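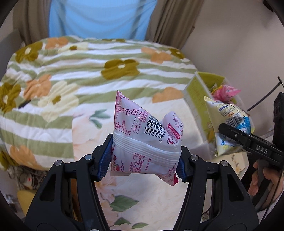 Sorting snack packets by hand: an interview with Olesia Savchuk

Olesia Savchuk has packed mixed snack boxes at Orndale for eight years. The firm buys single-portion sweets and biscuits from importers and sells them in assortments to offices and shops near Vendinstead. We spoke on March 18, 2022 about shapes, seams and labels.

Her first subject was the pyramid pouch. A flat packet has a front and a back, she said, and it lies one way or the other. A pouch with its two ends sealed at a twist has neither in the usual sense. "The print runs up one panel and sideways on the next. You look for the back seam first. Once you have the seam, the nutrition table and the barcode are close by."

On the small strawberry packet, the table sits above the ribbed seam and the ingredients below it. Milk powder, wheat and soybean are all in the Chinese text, and Savchuk copies allergens of that sort on to the box card. "I read them off the packet every time a new lot comes in. Recipes change and the artwork stays the same."

Barcodes are the slower part. On a twisted pouch the digits often go round a fold, so the film has to be eased flat before the number can be checked. She does not pull at the corners. "The seal is the weak point. Press the sides and leave the points alone."

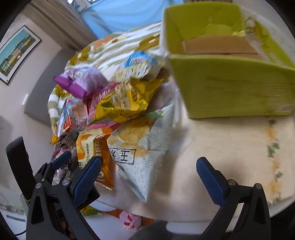 Bins, cloths and bags

Savchuk works at a table with a bin at one end and the unsorted stock beside it. A green bin is easy to find at the edge of your sight, she said, and a piece of flat cardboard inside it does no harm. The patterned cloth under the pile has a purpose. "Shiny bags slide on a bare top. On cloth they stay put."

Puffy bags go in last. The Imhof cartons she used until August were too shallow for them, and the crimped ends bent under the lid. The present carton, from Pristosden, is deeper and takes four large bags standing up.

Last year her table filled 2,317 boxes. The target for this year is 3,000, and she considers it reachable if the pouches arrive sorted by flavour.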